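Gripper Comparison, Bin Cell -- Notebook Entry
12 June 2018. Entered by D. Georgiou.
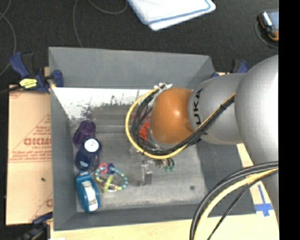
Fig. 1. KUKA arm over the gray bin, with mixed test items along the left side.

Purpose: to compare the Nusix gripper with the Hamel gripper on items placed close to a bin wall. The March trials used items in the open center of the bin only, and the Tullumine report asks for wall cases to be treated separately.

Setup: bin clamped to the work surface. Item set includes the beaded ring toy, the navy bottle-like container with the white top, and the purple translucent cup. The controller program was left as it stood in March, apart from the approach height, which is now 90 mm above the bin floor.

Runs: 482 attempts logged across both grippers. Of these, 19 were stopped by the force limit and are to be kept in the log under their own code. They shall not be counted as missed grasps until the wrist readings have been reviewed.

Observations: the Hamel gripper requires a steeper approach at the left wall. The ring toy is the least repeatable item for either gripper, as its resting shape changes with each placement. Cable slack at the last joint should be checked before any wrist rotation toward the left wall -- the present limit in the program was set for a different cable route.

Open items: Kudwood to confirm delivery of 2 replacement fingertips. Wall cases to be repeated at the lower speed setting once these are fitted. Log format unchanged.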